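Talk notes – toast, crumbs and the breakfast table
Canska community kitchen, 5 min slot + questions

Start: hands up who had toast this morning. Wait for it. Then: who wiped the table after. (Fewer hands.)

Why toast. Cheap, quick, everyone thinks they know how. Two slots, a lever, a dial. And still the thing people ask me most at the Wostness sessions – why is mine burnt one side, why does the kitchen stink, why crumbs everywhere.

Setting up. Toaster in the middle of the table, not shoved under a cupboard. Say this twice. Heat goes straight up. Clear space all round, cord at the back where no sleeve catches it. Tray to one side, close, so bread travels a short way.

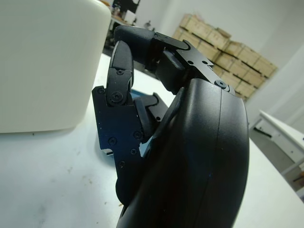

White tables – lovely till you use them. Show every scuff and speck. Damp cloth, then dry cloth, dont use the scratchy side of the sponge. Tell the story of the Lukáč café counter, keep it SHORT this time.

Bread. Medium slice, has to drop in without a shove. If you're forcing it, it's too thick, use the grill. Don't squash it when you pick it up either, hold near the crust. Frozen is fine, bit longer.

The dial. Numbers don't mean the same on any two toasters. Start low. Second go in a warm toaster browns faster so turn it down a notch – pause here, people write this down.
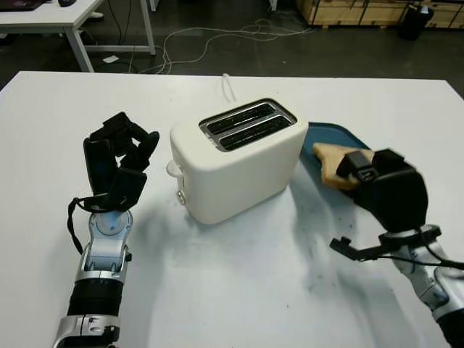

Two-slice toaster, with the bread on a tray beside it.

Stuck bread. Unplug. Let it cool. Wooden tongs. Never a knife, never ever, even if your dad did. There are thin wires in the slots and they bend.

Crumb tray. Ask who knew there was one. On most it slides out underneath or at the back. Unplug first, cold, empty over the bin, wipe, back in properly. Once a week if you're a houshold of big eaters.

Running over? Skip butter. Skip the marmalade joke.

Questions. Bagels will come up – cut side in, check your own instructions.

Handout: 11 copies left from April, print more. Next one Zetico hall, bring extension lead.

Last updated: 4 March 2022

Comments

Did the low-then-up thing with the dial, much better toast. Ta

Never knew about the crumb tray. Mine was horrible

You did NOT keep the café story short. Good talk though

We use cookies to remember your settings. Accept / Manage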